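Section 2: Putting your Hesik cold frame together

Right, so you've read the safety page (you have, haven't you?) and picked your spot. Now comes the fun bit. I'm Subira Koech, and I've built more of these frames than anyone else at Flavudel, first in my mum's back garden in Flesbridge and later on the workshop floor, so most of what follows is what I'd tell you if I were standing next to you with a mug of tea. It's a gentle afternoon's work. You can do it alone apart from the lid, which wants a second pair of hands.

Please read the whole section once before you pick up a screwdriver. I know, I never do either, but step 6 is much easier if you've seen step 9 coming.

Before you start

You'll need a cross-head screwdriver (a hand one), a tape measure, a pencil, a spirit level and a soft cloth. A rubber mallet is handy. Everything else is in the carton.

Do not use a power driver on the panel screws. I say this with love. It takes half a second too long on the trigger to crack a corner, and we can't replace a cracked corner under the guarantee.

Build it indoors if you've got the floor space, or on a still day outside. The lid makes a very good sail! The finished frame will go through an ordinary back door on its side, but measure yours first. The short side of the frame is 69 cm, and I've known people build it in the spare room and then have to take it apart again.

Sorting the fixings

1. Open the carton from the side marked with the arrow and slide everything out flat. Leave the panels in their wrapping for now and put them somewhere nobody will kneel on them.

2. Lay an old sheet or a big piece of paper over your table. The washers are small and springy, and on a patterned carpet you will simply never see them again.

3. Tip the fixings bag out and sort it. There are long screws, short screws, washers, hinge pins, corner blocks and the little rubber buffers, and I like each kind in its own compartment. Any divided box will do, the sort people keep beads or fishing bits in. I keep using mine after the build as well, for spare plant labels and ties.

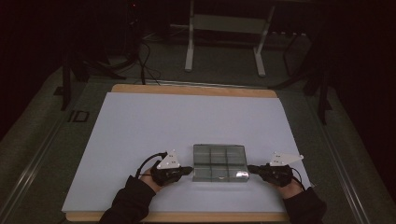
4. Check what you've got against the parts card. If something is missing, stop there and write to us before you go any further. Don't make up the difference with screws from the shed. Ours have a flatter head, and a countersunk one will split the panel sooner or later.

Building the base

5. Stand the four timber sides up in a rectangle with the sloping edges of the short sides running down towards the low front board. The groove goes on the inside. Every single time I've had a frame come back to the workshop as "faulty", somebody had the groove facing out, so have a look now and save yourself the bother.

6. Push a corner block into each inside corner and fix it with the long screws, only finger tight. Leave them loose! The whole base needs to be able to wriggle a bit until the lid is on, and if you do everything up hard at this stage you'll be undoing it all again at step 9.

7. Measure corner to corner both ways. The two measurements should match. If they don't, lean gently on the longer diagonal until they do. You're allowed a difference of 5 mm, and past that the lid will catch at the front.

Note: if your base rocks, check the floor before you blame the base. My own kitchen has a dip in it by the cooker and I spent a whole June morning shaving timber off a perfectly good frame. I've still got that frame. It has a slight limp.

Fitting the clear panels

Take your time over this part. The panels are tougher than glass and a lot lighter, but they do scratch, and a scratch in the middle of the lid will annoy you every time the sun comes out (it's annoyed me for years).

8. Wash your hands, then peel the protective film back from one edge of each panel, just enough to clear the groove. Leave the rest of the film on until the very end. Handle the panels by the edges. If you've got a bit of grit on the table, brush it off before you lay anything down, and don't slide one panel across another.

Which way round? The rounded corners go at the front of the lid, at the low side, where you'll be reaching over. If you run a thumb down the edge and it feels sharp anywhere, a few strokes with fine sandpaper will sort it out.

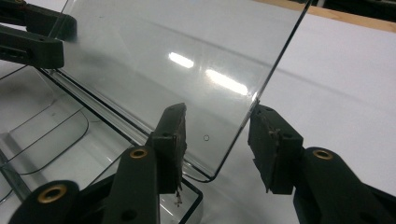 Clear sheet: straight edge and rounded corner

9. Slide each panel into its groove from the top and let it drop under its own weight. It should move freely. If it sticks, loosen the nearest corner block by half a turn and try again - this is why we left everything loose. Never hit a panel with the mallet. The mallet is for the timber.

10. Put one washer under every short screw, rubber side down, and turn each screw until the washer just stops spinning. That's tight enough. Plastic grows and shrinks with the weather much more than wood does, and it needs room to creep about under the washers. If you can see the rubber bulging, you've gone too far, so back it off a touch.

Caution: keep solvent cleaners, white spirit and anything labelled as glass polish well away from the panels. Warm water and a drop of washing-up liquid are all they'll ever want. Some sprays leave the surface cloudy and there's no fixing it.

Hanging the lid

11. Get your helper now. One of you holds the lid level with the back board while the other drops the hinge pins in, starting at the left. Don't let the lid hang from one pin while you hunt for the next.

12. Open and close it a few times, slowly. It should come down on the rubber buffers with a soft thud and sit flat along the front. If one side lands before the other, go back and check those diagonals again.

13. Go round the base and tighten all the long screws, a little at a time, working across from corner to opposite corner the way you would with a car wheel.

14. If you bought the Swai prop, screw it to the right-hand side, 50 mm back from the front board. It has notches for a crack, a half and wide open. I use the crack nearly all of spring and the wide open setting on any morning that looks like turning hot. Seedlings cook faster than you'd think, and by eleven o'clock it can be too late for lettuces.

15. Peel off the rest of the film, both sides. It's very satisfying. If it's been sitting in the sun and won't budge, soak it with lukewarm water for a while and roll it off with your fingertips, and please don't go at it with a blade.

Putting it in its place

Carry the frame by the timber, never by the lid, and set it down with the low side facing south if you can manage it. Mine faces a bit west because of the neighbour's shed and the salads haven't complained. Level it side to side with the spirit level, packing underneath with slate or bits of old tile. Front to back it doesn't matter much, as the slope is built in.

Leave it a night before you fill it. In the morning, check the screws again, wipe any drips off the inside of the lid, and have a look underneath for slugs. They move in early.

If the lid starts to stick after the first wet week, the timber has taken up some water and will settle by itself. If it's still sticking a month later, turn to Section 5, where I go through planing the front board.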